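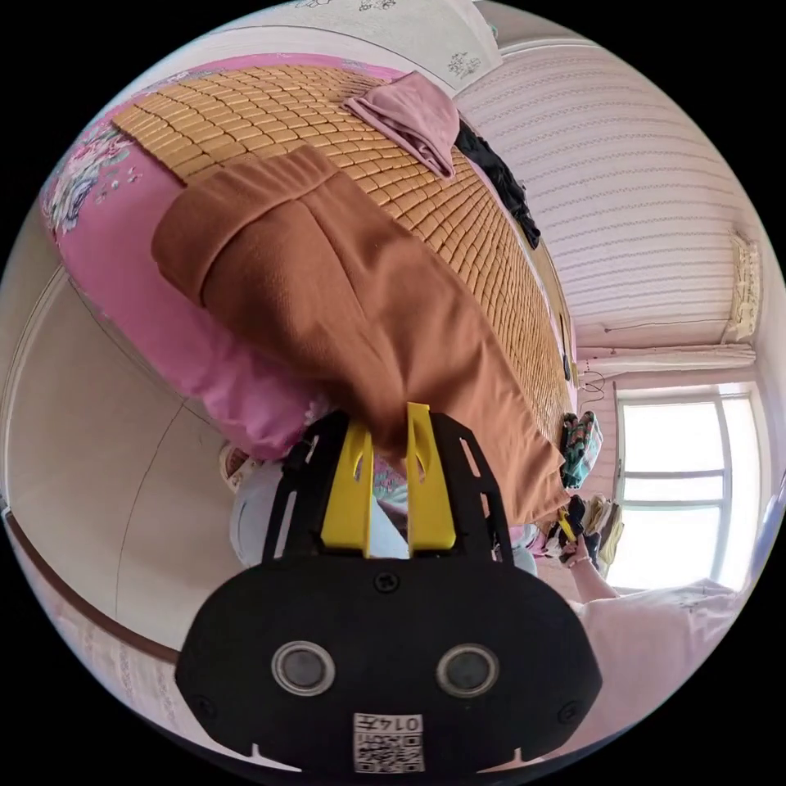

The Brondari Eze is a pedestal fan with a brushless DC motor, sold for use in bedrooms. I bought it at retail last June to replace an older AC pedestal fan from Zelletti, and it has logged 731 hours on a plug-in energy meter with a runtime counter. Most of those hours were overnight, in an upstairs bedroom in Prendumbridge with one window, one door and no air conditioning. A fan does not lower the air temperature of a closed room. It moves air past skin and bedding, so what is on the bed matters to the result. In warm weather mine has a mat of small rectangular bamboo tiles on top, with a soft rust-brown cloth folded over at one end and laid across it on a diagonal. A bed made up with a thick comforter will give a different impression of the same fan, and comments below about comfort should be read with that in mind.

Updated Apr 18, 2026, with notes on the replaced remote and on the second cleaning.

Assembly

The fan ships in one carton. The base is in two halves that slide together and are fixed from below with thumbscrews. The column is a single tube with a collar at mid height, and the motor head drops onto the top of it and locks with a quarter turn. The power cord runs from the head, outside the column, so there is no internal wiring to connect. The grille is held by a plastic ring with a small locking screw at the bottom. A screwdriver is not supplied.

The thumbscrews loosened slightly in the first weeks and the base developed a click whenever the head reached the left end of its sweep. Retightening fixed it, and it has not come back. The base plate is heavy enough that the fan does not tip when the column is fully extended and the head is tilted up. On thick carpet it leans a little toward the front. On a hard floor it stands level.

The manual is a folded sheet. The diagrams are clear, but the written steps refer to a part letter that does not appear in the drawing. The part in question is the retaining nut for the blade, and its thread is reversed. This is normal for fans and the manual does mention it, on the other side of the sheet.

Controls

There are 9 speeds, selected with plus and minus buttons on the head or on the remote. The display is a single digit. It turns off after a few seconds and comes back on at any button press. There is no way to keep it off during a change of speed, and in a dark room it is bright. A piece of translucent tape over the digit brings it down to a reasonable level.

Each button press is confirmed with a beep. Holding the timer button during power-up disables the beep, and the setting survives being switched off at the button. It does not survive being unplugged. After a power cut the fan stays off until it is started by hand, and the beep is enabled again.

The timer runs in whole hours and counts down to shutoff. There is no delayed start. The fan does not ramp down before it stops, so the change is abrupt if you are awake to hear it. I would have preferred a step down over the final minutes, a feature the older Zelletti had in a crude form.

Two modes are offered in addition to fixed speed. Natural mode varies the speed on a repeating pattern. The pattern is short and after a few nights it becomes predictable. Sleep mode starts at the selected speed and drops one step at intervals until it reaches the lowest. It works as described, but it cannot be told to stop at a chosen floor. On hot nights the lowest speed is too weak to be useful from the far side of the room and I used fixed speed instead.

Airflow

I do not have a calibrated test rig. Airflow was compared with a vane anemometer held on a stand at pillow height, using the same marked position for both fans. Readings from a handheld meter of this type should be treated as relative.

At the lowest two settings the Eze moves less air than the Zelletti did at its only low setting. This is a point in its favor in a bedroom, as the Zelletti on low was too strong to leave pointed at the bed all night. The middle settings cover the range between low and medium on the older fan in small, even steps. At the top setting the Eze and the Zelletti on high were close enough that I could not separate them with the meter. The column of air from the Eze is narrower. Moving the anemometer sideways produced a sharper drop than it did with the old fan, and without oscillation only one side of a wide bed gets a useful flow.

Horizontal oscillation has a fixed sweep. It cannot be narrowed, and that is the main functional shortcoming of the product. With the fan placed at a corner of the bed, part of each sweep is spent on the wall. Placing it at the foot of the bed, on the center line, gives better coverage, provided there is floor space for the base. Vertical tilt is manual, with detents that hold firmly. The head has not drooped.

As a window fan it is mediocre. I tried it facing outward at dusk, set back from the opening, to draw cooler air in through the hall. It worked to a degree, and the room cooled faster than with the window open alone. A box fan that fills the opening would do this better.

Noise

Motor noise is very low. At settings up to 5 the sound is air over the blades and grille, with no tone I can pick out. One step higher there is a faint hum, audible with an ear near the column, that passes into the floor on bare boards. A folded towel under the base removed it. At the top settings the fan is loud in the ordinary way and would mask a quiet conversation.

The oscillation gearbox is the weaker part. It makes a soft tick at each reversal. When new, the tick was inaudible from the bed. By the end of summer it could be heard at the lowest speeds in an otherwise silent room. It has not become louder since. Brondari does not list the gearbox as a serviceable part and I have not opened it.

Power use

At the lowest speed the draw is near the bottom of what my meter can resolve, and at the highest it is well under half of what the Zelletti used on high. The saving is real, but a fan is a small load to begin with and the price difference between a DC and an AC model takes several summers to recover. Finer speed control is the better reason to buy this type. Standby draw is small and constant. The external power supply gets slightly warm in use and has a bulky housing that covers the neighboring outlet on a standard wall plate.

Cleaning

The front grille comes off after removing the locking screw. The blade then pulls off the shaft once the nut is undone. Both can be rinsed. The rear grille stays on the motor housing unless a second plastic nut is removed, and that nut was tight enough on my sample to need a cloth for grip.

Dust collects first on the trailing edge of the blade and on the inner rings of the rear grille. I cleaned it once in late summer and once this spring before putting it back into nightly use. The second time, one of the small tabs on the front grille had turned white at the bend. It still engages. I expect it to break eventually, and the locking screw would hold the grille without it.

Remote

The remote is thin, takes a coin cell and is stored on magnets at the back of the head. The original failed over the winter, with the cell removed. A new cell did not revive it. Brondari replaced it under warranty after I sent a copy of the receipt, with no charge for shipping, and it arrived in about 9 days. The replacement has a slightly different button layout and works with the same codes. The warranty covers the motor for 5 years and everything else for a shorter term.

Range is adequate for a bedroom. The receiver is in the front of the head, so the remote becomes unreliable when the fan is facing away from you.

Compared with the Zelletti

The Zelletti has three speeds, mechanical buttons and a wider sweep. It is louder at every setting and restarts by itself after a power cut, a useful behavior if it is run from a switched outlet. Its grille is metal and easier to clean. It has moved to the garage, where none of its faults matter. For a workshop, or for any room where the fan will be run hard during the day, I would still choose it.

For sleeping, the Eze is the better fan. The low settings are usable for a whole night, the speed steps are sensible and the motor is quiet. The fixed sweep, the bright digit and the forgotten beep setting are all things the maker could correct at little cost.

Pros: very quiet motor, fine control at low speed, low power draw, stable base, warranty claim handled without argument.

Cons: sweep cannot be adjusted, display cannot be turned off, beep returns after unplugging, gearbox tick at low speed, bulky power supply.

Rating: 4 out of 5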